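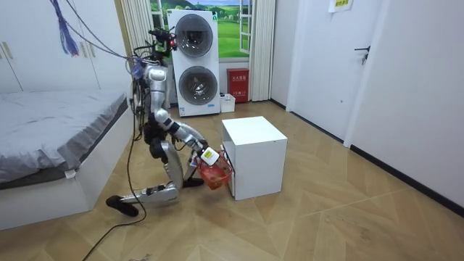

Budgeting for a mock bedroom to test household chores with a humanoid

We are a small group planning a room for tidying and laundry tasks, and I have to turn in an equipment list by September. The robot is already paid for. What I have left is for the room itself: furniture, things to pick up, cables and safety gear. Our test room has a parquet floor, a bed, a wardrobe and a stacked washer-dryer, and the robot does its low work kneeling, like with the orange-red basket next to the white cabinet. I want to build a second room along the same lines at our Tralero site. What do people forget to put in the budget? Also, is it worth buying a working washer-dryer, or is a shell good enough?

Posted 7/4/26 by tralero_lab

Sem Geerts

I did this for two rooms at Tarnberg. The furniture was the cheap part. These are the lines I left out the first time:

Floor repair. Feet and knees mark wood, and a kneeling robot puts its weight on a small area. Buy spare planks from the same batch when you buy the floor. We bought none and ended up with a patch in a different color.

Overhead cable support. If your robot runs on a tether, price a proper ceiling track before you price anything else in the room. Ours was 969 with fittings, and the installer charged separately. You also want slack management for whatever cable ends up on the floor. Ours got stepped on in the first week.

Duplicates. Buy 3 of every basket, bin and small box you plan to use. Shops change their stock, and then your new basket has a different handle and your old results don't compare.

On the washer-dryer, it depends on the task. If you only open the door and move clothes, get a scrapped unit with good hinges and a good latch. We paid 400 for one and it has been fine. If you plan to run cycles you need water, a drain and a vent, and that is a building job - get the landlord involved early.

Fukura_dan

Just buy everything used. It is furniture.

mverbruggen

Used is OK for the bed and wardrobe, less so for anything the gripper has to hold. I would also measure how much clear floor the robot takes up on its knees with one leg laid flat along the floor. It is a lot longer than when it stands. We sized our room from the standing footprint and had to send back a cabinet that was too deep.

Agree with Sem on the track. Put a fire extinguisher on the list too if the new site doesn't come with one, and ask your insurer what type they want before you order. Ours took 2 weeks to answer.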